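Sesham Teaching Workshop
Gallery: The Two-Arm Cell in Bay 4

The two-arm tabletop cell in Bay 4 was transferred to the Sesham Teaching Workshop from the Zesgate building in January, together with its enclosure, its tool organizer and a binder of service notes. It is used by second-year students for bimanual handling exercises, chiefly the sorting of hand tools between the tabletop and the organizer. This page gives a short account of how the cell is set up and maintained, and is intended for students and visiting staff who have not yet worked at it.

Responsibility for the cell rests with Otakar Kubíček, who prepared the original installation at Zesgate and supervised its reassembly here. Routine servicing is carried out by Prakash Rajan. Requests for time at the cell should be sent to the workshop office and not to either of them directly.

Setting up

The arms are mounted on the front strip of the table and are set up as a matched pair. After any work on a base mount, both arms are returned to their reference pose and the offset between the two grippers is measured again with the Sinach gauge. The gauge hangs on the hook beside the bay door and must be returned there. A new offset is entered in the binder before the controller is restarted, with the previous value left legible above it.

The purple cables require particular attention. Each must have enough slack at the wrist for a full turn of the gripper, but a loop that hangs too low will catch on tool handles during a pick. The current practice is to let the cable rise in a loop above the wrist and then follow the arm down to the base. Ties are checked at every service and replaced if they have begun to slide along the link. They should be closed by hand only; a tie pulled tight with pliers will in time mark the cable jacket.

Servicing

A service is due after every 90 hours of operation. At the last one the hour counter stood at 1,926, and the cycle counter for the organizer exercise at 2,562. Mr. Rajan replaced the finger pads on both grippers, cleaned the base slots with a dry brush and tightened the elbow joint on the left arm, which had developed a slight play. The right elbow was within limits and was left alone.

Power is to be switched off at the wall before any hand is placed inside a base slot. The wiring there is exposed for access, and the connectors are easily disturbed. A connector that has worked loose will usually show itself as a wrist that fails to answer at startup — in that case the slot should be inspected before the servo is suspected. Two servos were returned to the supplier last year for faults that proved to be in the wiring.

The organizer is treated as part of the cell and has its own page in the binder. Its drawer is wiped out and its runners are inspected at each service. Students are asked not to substitute heavier tools for those on the Chiu list, which is posted inside the cupboard door. The exercise was prepared for the weights given there, and the grip settings are not adjusted for anything else.

The cell at work 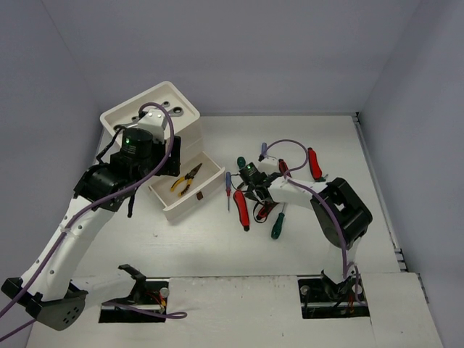
Left wrist over the organizer, with pliers in the open drawer; right gripper above the screwdrivers. 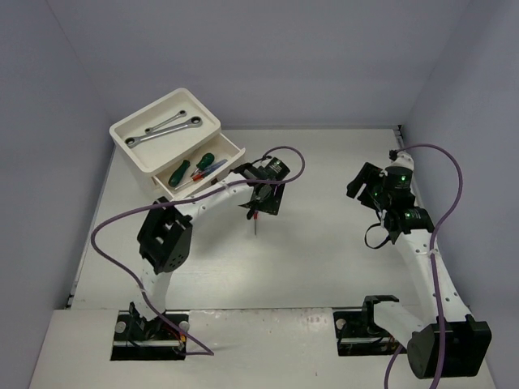 A screwdriver at the left gripper, beside the open drawer. Two wrenches lie in the top tray. 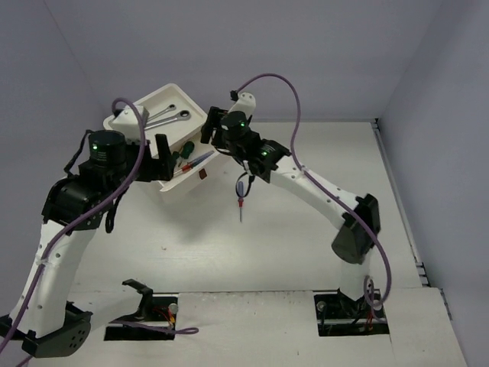
The left gripper lifting the tray at an angle, with wrenches and screwdrivers inside.

Sesham Workshop Record, No. 117

The cable routing described under "Setting up" applies to both arms and replaces the drawing on the first sheet of the binder. Until that drawing has been withdrawn, students should follow the text on this page. A revised sheet is in preparation and will be filed by Mr. Kubíček.

Faults are to be written on the card at the bay door, with the hour counter reading and the name of the exercise in progress. The cell should then be left switched off until Mr. Rajan has signed the card.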